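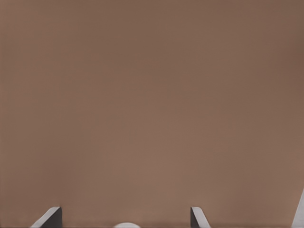
Brown surface, render

Library Buildings and Spaces board > Refurbishment > Quiet floor or mixed floor on level 3?

ita_keogh
We have money to redo one level of the Moriarty Library at Bevthorpe and I would like opinions before the brief goes to the architect. Level 3 is 84 seats now, all silent study, with the bound journals down the middle. The journals are going to the store. The proposal is to use the space for group tables along the window side and keep silent desks on the other side, with a glass partition between them. My worry is that we lose the only silent floor in the building. Has anyone split a floor like this and kept both groups happy?

u_raudsepp
We split ours. Glass is fine for sight lines but check the acoustic rating of the doors, not just the panels. Ours had good panels and cheap doors, and the doors were what people complained about. They were replaced the following November out of a different budget.

etenesh.b
I would leave it silent. Group space can go nearly anywhere, including the ground floor next to the cafe. Silent space can't, and once it's gone you will not get it back. We gave up a silent room at Murnow for a "collaboration suite" and students still ask where the old room went.

ita_keogh
The ground floor is full. It has the service desk, the self-issue machines, the short loan shelves and the IT help point. I can't move any of those in this project.

A_Mulcahy
Do you have seat counts by hour? We did head counts for 15 weeks before our project and the pattern was not what staff expected. The silent desks were busy in the mornings and the group rooms were busy after lunch. We ended up with bookable rooms on one side and left the rest alone.

ita_keogh
We have gate counts for the building but nothing by floor. I could ask the evening team to do a sweep.

u_raudsepp
Do the sweep. Architects will design to whatever number you give them, and if you have no number they will use their own.

etenesh.b
Counts tell you who is there now. They don't tell you about the people who gave up and went home because it was too loud. I'd put a short survey next to the counts. Ours got 200 replies with a paper form left on the desks, and more detail in the comments than we ever had from the online one.

A_Mulcahy
Fair point, though surveys at our place mostly get answered by the people who want silence. The group workers don't fill in forms. I would not weigh the survey over the counts.

etenesh.b
I don't agree with that, but either way do both.

blathnaid_od
Coming at this from the furniture end. Whatever layout you choose, get sample desks in before you order. We had two lots of Ernuter desks on trial and the ones everybody on staff liked were the ones students avoided. The dividers were too low. Also ask for power on the desk top. Floor boxes fill with crumbs and the lids break.

ita_keogh
How long did you keep the samples?

blathnaid_od
A full term. The supplier wanted them back sooner and we said no.

u_raudsepp
Seconding power on the desk top. And put the printer outside the partition. You would think that was obvious, but our first drawing had it in the silent half.

ita_keogh
Just checked and our draft has the printer in the silent half as well. I have sent a note.

A_Mulcahy
What is happening with the lighting? If the stacks go, the light fittings that ran between them will be in the wrong place for desks.

ita_keogh
Ceiling is in the budget, but only for that middle strip. The window side keeps what it has.

etenesh.b
Then put the silent desks in the middle and the groups by the window and forget about an even split. It doesn't need to be half and half.

ita_keogh
That might work. I'll get the sweep started and put the figures up in this thread once I have them. The brief is due 06/10/2026, so anything else on doors or desks is welcome before then.

blathnaid_od
I'll message you the desk spec tonight.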